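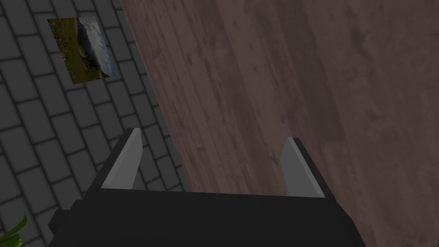 Figure 1. Simulated parallel-jaw gripper with its two fingers set apart.

4.2 Shared appointments and search length

The second group of cases covers provost and dean searches in which the new administrator kept a faculty line in a home department. We coded 46 searches from the public notices of the institutions in our sample, all of them with fewer than 800 full-time faculty. Of these, 18 ended with a shared appointment of this kind. Bakos and Hegyi treat such appointments as a single type, but the notices do not support this. In some the faculty line is a courtesy title, and in others the administrator teaches and supervises students.

Searches with a teaching duty took longer to close. The department had to vote before the offer could go out, and at Zikemska College the vote was put off until December while the engineering faculty settled how the salary would be split. The interim dean, Norbert Oláh, stayed in the post during that time and signed the course budgets for the robotics and computing programs.

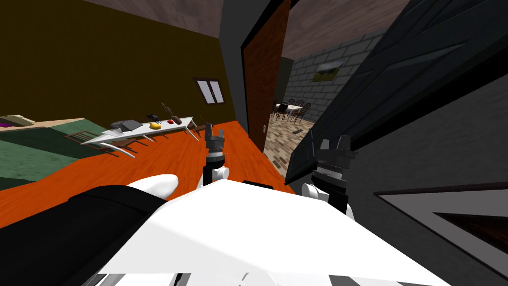 Figure 2. Simulated bedroom seen over the robot's white torso, both grippers open.

We found no such delay where the title was a courtesy. Two notices did not say which kind of line was meant - both came from Vorkum - and we left them out of Table 3. Interim appointments are counted from the day the notice was posted, even when the interim had started earlier. Section 4.3 uses the same rule for associate deans.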